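Category: Household and Service Tasks > Manipulation
Posted in December by Henryk Sowa

Re: laundry handling, is anybody past the demo stage?

Griet Leemans wrote:

> I have now read three announcements in one month claiming that
> laundry is "solved." Dangate has an arm that folds towels. Fullier
> has one that folds T-shirts and stacks them. My question to the list
> is whether any of these machines can start where a person starts,
> with clothes lying around a room, and finish with clothes in a
> drawer. If the answer is no, which step fails? I am asking for a
> buyer (assisted living, 40 apartments) who wants to know whether to
> wait a year or hire two more people.
>
> I would also like to hear from anyone who has seen the Brumitz unit
> run without its own staff in the building.
>
> Griet

Griet,

Short answer for your buyer: hire the two people.

Longer answer. Folding is the step that gets shown because it is the step that can be fixtured. The table is flat, the background is one color, the garment arrives alone, and the lighting does not change. Under those conditions the published folding systems are decent, and I have no quarrel with them. The steps before folding are where the time goes and where the failures pile up: finding the garment, deciding that it is a garment and not bedding, getting hold of one layer of it, lifting it clear, and identifying a corner or a collar while it hangs.

I ran a small trial at Workneh this fall with a two-finger parallel gripper on a seven-axis arm. The task was to pick up one item of clothing from a surface and drop it in a bin. No folding. We made 173 attempts. On a bare table the success rate was good enough that we stopped worrying about it. On a made bed it dropped, and on an unmade bed it dropped again, by a lot. I will send the per-condition table to anyone who asks, but the sample is small and the beds were all dressed by the same person, so please don't cite it.

The failures on the unmade bed sorted into 2 main kinds. First, the fingers closed on the garment plus a fold of whatever was under it, and the arm then lifted both. Force sensing does catch this, but late, when the bedding is already moving and anything resting on it has shifted. Second, the segmentation merged the garment with a shadowed crease and the grasp point landed well off the cloth. The second kind gets better with more data. The first kind I am less sure about. A person deals with it by rubbing the fabric between finger and thumb, and our fingertips have nothing comparable.

Tyson Morin asked off-list whether suction would help. With woven cotton, not much. Air goes through it, and a cup that does seal will often pull on two layers. A roller fingertip is more promising for separating layers, but ours wore out in 14 hours of running and left marks on knitwear.

On Brumitz: Leokadia Wieczorek visited a site where it was running and can speak to that better than I can. My understanding is that there was an operator on a remote link for part of the shift, and that the operator's share of the work was not broken out in the figures the site was given. Ask for that number in writing. If a vendor quotes garments per hour, ask as well how many of them were picked up from somewhere other than the infeed tray.

Shop-floor work is further along, and I would not carry those results over to apartments. Wojciech Szczepańska's group has a cell that loads flat linen into an ironer and needs attention perhaps once in a shift. The linen is all one size and comes out of one cart. That is a real job done by a machine, and it has very little in common with a resident's bedroom.

For your buyer's specification, I would write the acceptance test around retrieval and leave folding out of the first phase. Use rooms as found - no tidying before the run, and no choosing which rooms. Score three things separately: items retrieved, wrong items lifted, and personal objects disturbed. The last one is missing from every vendor sheet I have seen, and in assisted living it will decide whether the thing stays in the building. A starting case for the test should be no harder than a crumpled blue cloth on a wrinkled cream comforter, with a phone lying face up on the same comforter a short way off. The color contrast makes the segmentation easy. The grasp still has to take the cloth and leave the comforter where it is, or the phone goes with it. I would repeat it with a cream garment before signing anything.

Henryk 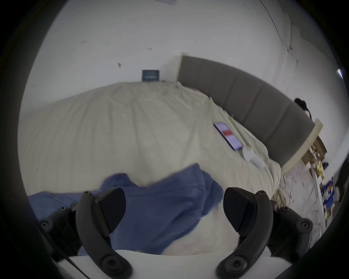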